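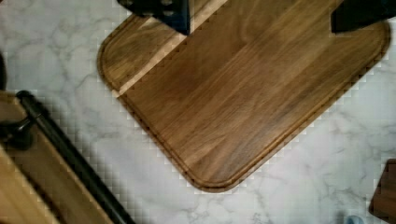 Cutting board with a juice groove, on white marble.

About Nasteo Foot & Ankle

Home > About Us

We look after feet. Heels mostly, if we're going by the appointment book, then ankles, then toenails. Small clinic, 4 treatment rooms, one front desk, parking behind the building (enter from Manen Street, the front lot belongs to the bank).

Open Monday to Friday. Early slots from 7:30 for people who work on their feet and can't get away later - nurses, line cooks, mail carriers, teachers. Call for these, they don't show up in the online booking.

How we started

Nasteo opened as a single room above a shoe repair shop on Oyelaran Avenue. Steep stairs. Not a great setup for patients with sore heels, and we heard about it. Moved to the ground floor at our current address after that and took over the unit next door when it came free. Same phone number the whole time.

We are now a team of 6. Podiatrists, a physical therapist, front desk. You will usually see the same person from first visit to last, unless someone is on vacation.

What we treat

Plantar fasciitis and other heel pain
Achilles tendon trouble
Ankle sprains, new ones and the kind that keep coming back
Bunions and hammertoes
Ingrown nails
Corns, callus, cracked heels
Diabetic foot checks
Kids' feet - flat feet, in-toeing, growing pains at the heel

We don't do surgery here. If you need a surgeon we write the referral the same day and send your notes over.

Your first visit

Plan on 50 minutes. Bring the shoes you wear most, not the newest pair. Work boots, old runners, slippers if you live in slippers. We look at the wear on the soles, then watch you walk, then get you up on the table and check how the joints move. Shorts or loose pants please.

For heel pain most people go home with a stretching plan, some taping and a few changes to what they wear around the house. Stretches are printed on a sheet. Please do them. Calf against the wall, twice a day, and the towel one before you get out of bed in the morning. It can take months to settle and we would rather say so at the start.

Insoles are one option and we will tell you if we think a store-bought pair is enough. Custom ones are made from a cast taken in room 2 and take a couple weeks to come back.

The Beltum program

Beltum is our walking program for people getting back on there feet after a long layoff. Small groups, flat indoor track, led by our physical therapist. More than 1000 people have been through it so far. Next round starts in July, sign up at the desk or ask at your appointment. You do not need to be a patient already.

Insurance and payment

We take most major plans. Call your insurer first and ask if podiatry is covered, and if you need a referral - some plans want one, some dont. Self-pay prices are posted at the desk and we can email the list. Cards, checks, HSA and FSA cards all fine.

Cancellations: one full day's notice please, there is a waiting list.

Getting in touch

Phone is quickest. The contact form gets read at the end of each day. For a hot, red or swollen foot, or any open sore if you have diabetes, don't use the form - call us, or go to urgent care if we are closed.

Page updated Friday, April 16, 2021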